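Darero are top of the table going into June and everyone in the pub has decided the league is over. I'm not having it.

Look at who they've beaten. Of their last six matches, four were at home, and two of those were against sides who had already stopped trying. They went to Totard and got a draw they didn't deserve, with a penalty I still think was outside the box. The one time they met somebody who pressed them high up the pitch, they lost 4-1 and the manager blamed the grass.

Then there's the new striker. The club shop has his name on everything and the local paper says he is the best signing since they moved grounds. He has scored from the spot twice and tapped one in from a yard. Hongmei Liang, who writes the Totard fan page and knows more about this division than I do, reckons he'll get 20 next season. I've told her I'll buy the pies if he gets ten.

The crowd figures bother me too. The club gave out 199 for the Wan game. I was there, stood behind the goal with plenty of room to swing my arms, and 134 would have been generous.
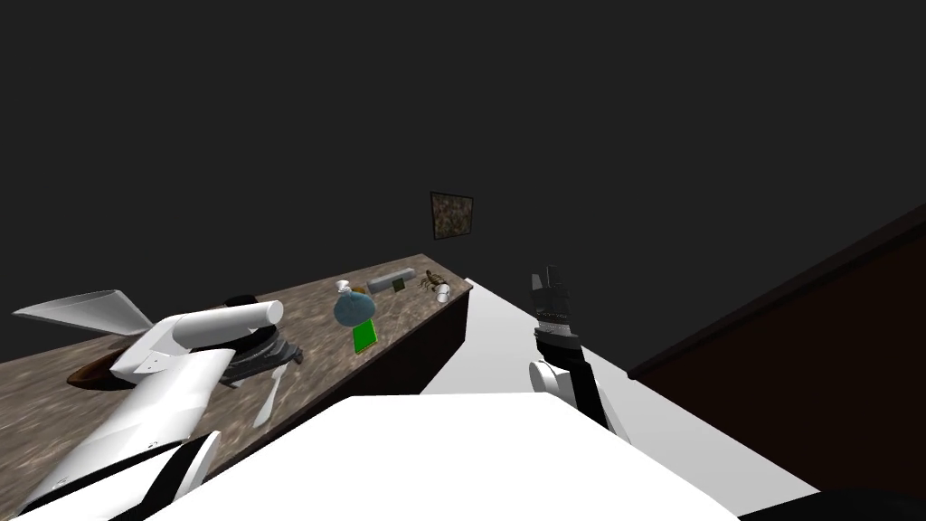 Pillenix away is the match that will settle it, and I don't see Darero winning there. It's a narrow pitch, the home side defend deep and they waste time from the first whistle. Darero like space out wide and they won't get any. People keep telling me form counts for more than the ground, but I've heard that every spring. A prediction made in May is worth as much to me as a green book lying flat on a counter with its cover shut - it might be very good, but I haven't read it yet.

If they're still top after 61 minutes at Pillenix I'll start to worry. My guess is 2-0 to the home side, and Wan to sneak past the lot of them on goal difference.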